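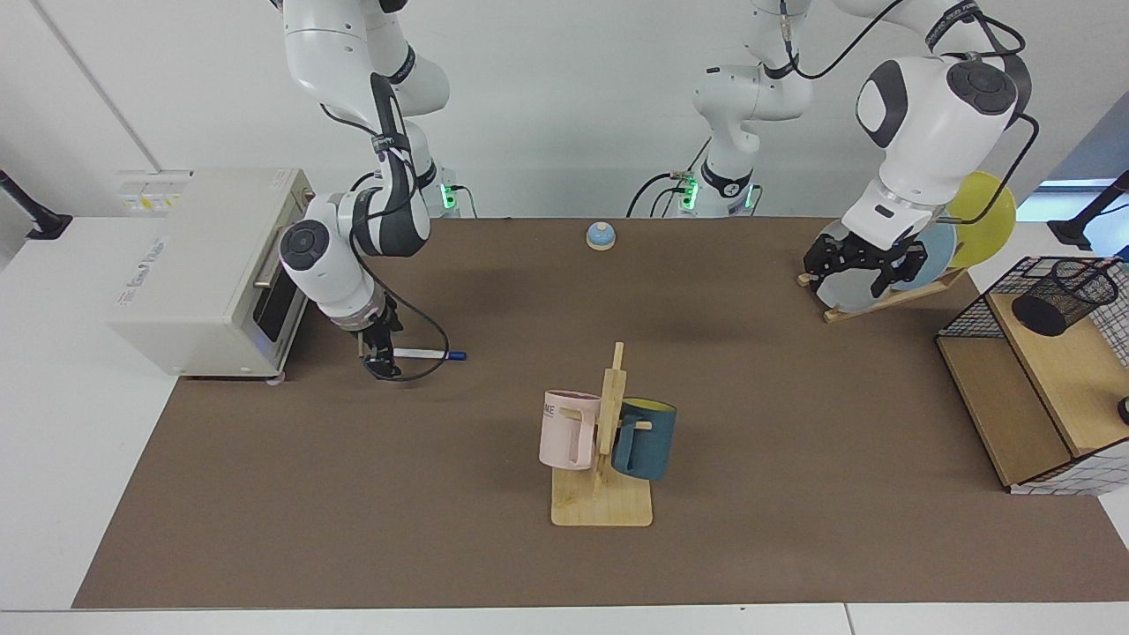 Why does a search for the Väisänen papers on test-ban verification bring back only 2 records?
The search index stores the name in a different character form from the one most keyboards type, and the two don't match. Rebuild the index with accent folding turned on and the full set comes back.

Reading time: 3 minutes
Print this page | E-mail this page

Ticket: Culldale treaty archive, missing search results
Opened by: Fiona Lennox
Opened: 29 Mar 2023
Status: Resolved

First report

I'm putting together a reading list on how small states argued for on-site inspections during the test-ban talks, and the Väisänen papers are wonderful for it - drafts, cover notes, margin comments on what counts as a "suspicious event," all of it. The collection page in Culldale says 200 documents. When I type the name in the search box I get 2. Browsing by shelf number works fine, so the papers are in there somewhere! I'm on the current Dimeck importer and the usual reader account.

What I tried first

Logged out and in again. Same result.
Cleared the date filter, which had been stuck on the later review conferences. Same result.
Searched "Vaisanen" with plain letters. No hits at all.
Searched for the word "inspection" inside the collection. This gave a long and lovely list, with the right author on every record.

That last one cheered me up a lot. The full text is indexed and the author field is filled in, so we only need to look at how the name itself is stored.
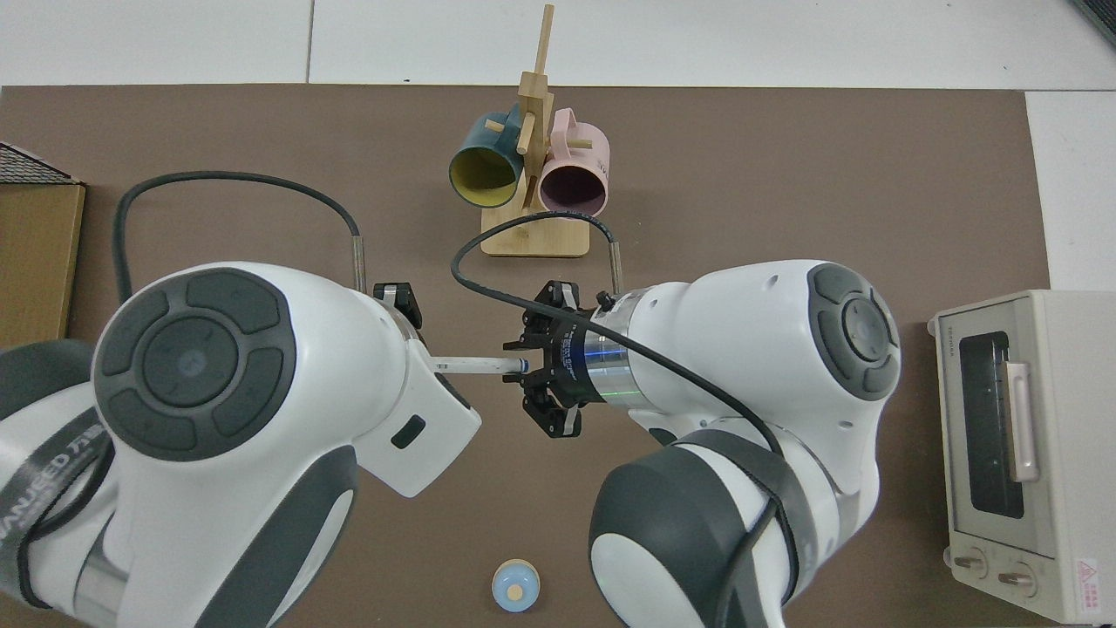

I then copied the name straight out of one of the missing records and pasted it into the search box, and up came 198 documents. On screen the pasted name and my typed name look exactly the same. Underneath, the typed one uses a single character for each ä, and the pasted one uses a plain a followed by a separate mark for the dots. The 2 records that always worked were added by hand. Everything else came through Dimeck in one batch from the Grostelness depository, whose files use the two-part form.

Reply from archive support

Great detective work, thank you. Please don't retype the author field. The depository's spelling is correct and we want to keep it as supplied. The fix is on the index side:

1. Open Index Settings and choose the author field.
2. Set "Normalize characters" to On.
3. Set "Fold accents" to On, so plain-letter searches work too.
4. Save, then run Rebuild for the collection.

Allow 30 minutes for the rebuild. Search stays up while it runs, but results may be patchy.

Follow-up

Done, and it works beautifully. Typed name, pasted name and plain letters all return the full 200. I also checked the other batches from Grostelness and found 18 delegate names with the same trouble, mostly in the folders on seismic stations and data sharing. They all show up now. There's a July memo in there on sharing station readings between rival blocs that I had never seen before, and it's going straight to the top of my list.

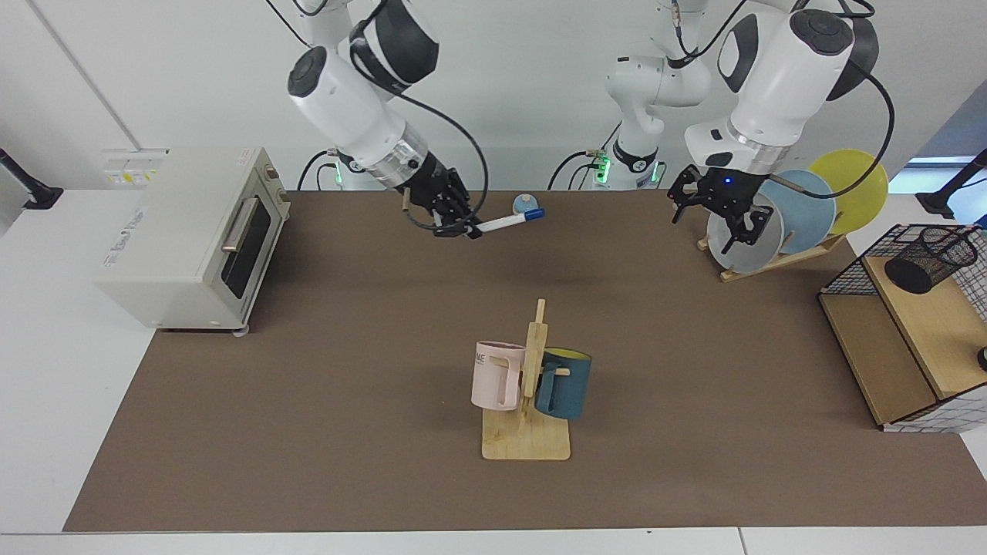

White marker with a blue cap, held above the work mat.

One small thing left over: saved searches made before the rebuild still show the old count until they are opened and saved again. I've done mine. Anyone else using the test-ban folders will need to do the same - it only takes a moment.

Support note: saved search counts logged as a separate ticket. Closing this one.

Related tickets
Date filter stays on after changing collection
Treaty annexes listed twice after a Dimeck import
Page numbers missing from exported citations
Saved searches show old counts after a rebuild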